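Wooden or plastic rack for glass tubes?

Forum > Small home lab > Equipment

skodley_fan
Apr 12, 2025
Hello all. I want to buy a rack for my glass test tubes. I do coloured water demonstrations for my children, nothing dangerous. Pakar sells a wooden one with 8 holes, Mudico has a plastic one for almost the same price. Which is better?

quietbeaker
Plastic. Wood drinks every drop you spill and after one February of copper sulphate mine had blue spots which never left.

tannin
I don't agree with quietbeaker. Wood is heavier, so it stays on the table when a child pulls a tube out. Mine is from Hämmerli and I oiled it 2 times in all these years.

quietbeaker
Oil near chemicals — no, thank you.

tannin
He writes coloured water, not chemicals.

skodley_fan
Thank you both. One more question, do your tubes stand straight? In the wooden rack of my friend they lean.

tannin
Mine lean also, the holes are a little wide. On this one, in light wood on a white table, the tubes lean a bit too, and I would not worry. For children I fill only the bottom, like the blue one.

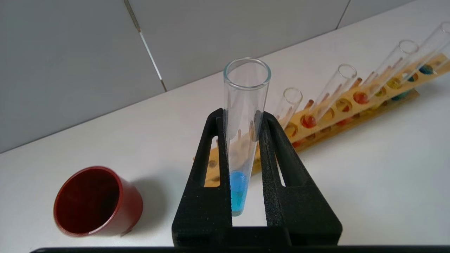

oldpipette
Re: Wooden or plastic rack for glass tubes?
Leaning is a question of the hole, and not of the material. Measure the tube under the rim before you order. I prefer plastic for washing, but the wood looks nicer on a shelf.

skodley_fan
I measured now and ordered the Pakar. If it gets spots I will write here, and quietbeaker may laugh.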